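Skirnville Playhouse
New Play Commission: Second Progress Report to the Heinonen Fund
Period covered: February to July

1. Where the project stands

The commission is on course to open in the fall season as planned. Vilém Říha delivered a full second draft of "The Ferry Table" in April, and a two-week workshop was held in the rehearsal hall in June. Casting is complete except for one part. The set design has been approved and the shop has started on the platforms. Spending is within the budget agreed at the start of the grant, with one line over and two under, as set out in section 6.

The main change since our first report is to the length of the play. The first draft ran to nearly three hours when read aloud. The second draft came in at two hours and ten minutes, and the version used at the end of the workshop was a little under two hours with an intermission.
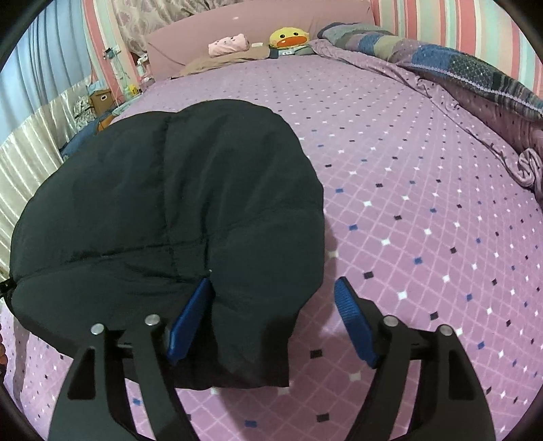 Report No. 2, page 2

2. The script

The play still follows the three Vornell sisters over one winter as they decide whether to sell their late father's restaurant. The subplot about the county inspector has been cut. Vilém had doubts about it from the start, and when the scenes were read in sequence they slowed down the second act without adding much to the story of the sisters. Two of the inspector's speeches were kept and given to the youngest sister, where they work better.

The ending has been rewritten twice. In the first version the sale went through offstage and we learned about it in a phone call. The present version has all three sisters in the dining room when the papers are signed. The director, Yi-chun Tse, asked for this after the first week of the workshop, and Vilém wrote the new scene over a weekend. It is eleven pages long and will probably lose two of them before rehearsals begin.

A third draft is due at the end of August. We have asked that it be treated as the rehearsal draft, with changes after that point limited to cuts and line fixes. Our experience with the last commission was that large rewrites in the third week of rehearsal cost a good deal in stage management hours and left the lighting designer without a settled scene list.

3. The June workshop

The workshop used a cast of 5 actors, all paid at the weekly rate in the grant agreement. Three of them will go on to the production. The other two had commitments in the fall and knew this when they joined us.

The first week was table work and was closed to visitors. In the second week the actors were on their feet with scripts in hand, and we gave two readings for an invited audience. Total attendance was 198. After each reading the audience was asked to stay for a discussion led by the director, and most did.

The comments were useful in two areas. Many people were confused about the order of events in the first act, which jumps between November and January. Vilém has since moved one scene and added the month to a line of dialogue in another. People also wanted to know more about the middle sister, Ruta, who had fewer lines than the other two and no scene alone with either of them. She now has a scene with the eldest at the top of act two.

The comments were less useful on the question of the father's recorded voice. Opinion was evenly split on whether we should hear it at all. Yi-chun intends to try it both ways in rehearsal and make a decision before technical week.

4. Design and production

The set is a single room, the restaurant's dining room, with a service door upstage left and a window onto the river. The designer's first model had a working kitchen behind the door. This was priced in May and was beyond our means, and the revised model suggests the kitchen through light and sound. The director is satisfied that nothing in the script depends on seeing it.

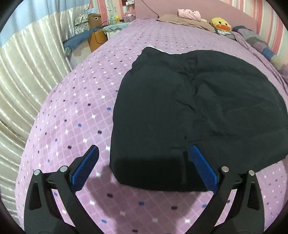

The platforms will be finished by the middle of August and stored in the annex until the load-in. We are renting the restaurant tables and chairs from Rosham, who supplied furniture for our last two seasons and have held their price. The tables will need to be braced, as two scenes call for an actor to stand on one. Our technical director has allowed three days for this.

Costumes are at the drawing stage. The play covers a few months in the present day, and most pieces will be bought or pulled from stock. The only built items are three matching server's jackets for the flashback. Fittings will start once the last part is cast.

Sound is the department furthest behind. The designer we had engaged withdrew in May to take a touring job. A replacement has been hired and has read the second draft, but was not present at the workshop and has heard only the recording of the second reading. We have added a day of meetings in August to make up for some of this.

5. School and community program

The agreement calls for student matinees and for writing sessions in the Skirnville schools. Four schools have booked seats for the matinees, for a total of 354 students. Two more have asked to be held on a list until their bus budgets are confirmed. We have room for both.

Vilém led the first set of writing sessions in the spring at the high school. Students wrote short scenes set around a table, and 49 of these were handed in. Eight will be read by members of the cast at a free evening during the run. The teachers asked for the sessions to be longer next time, with a break of a week between them so that students could revise. We will do this in the fall, which means visiting one fewer school than we had proposed. Please let us know if the fund has any objection.

6. Budget

The workshop came in under budget, mainly on travel, as one of the out-of-town actors stayed with family. The writer's fee has been paid in two of its three installments, with the last due on delivery of the rehearsal draft. Scenery is over by a small amount after the price of lumber went up in the spring. We expect to cover this from the travel line and ask for your approval to move the money. Printing is under budget but will catch up when the programs are ordered. A full statement is attached.

7. Next steps

August: third draft, completion of platforms, casting of the inspector's replacement role (the bank officer), first sound meetings.
September: rehearsals begin, furniture delivered, second set of school sessions.
October: technical week, previews, opening, student matinees.

The final report will follow within sixty days of the closing performance and will include box office figures, the student survey and a copy of the script as performed. Tickets for the fund's trustees are being held for the opening, and we would be glad to know how many will be needed by the end of August.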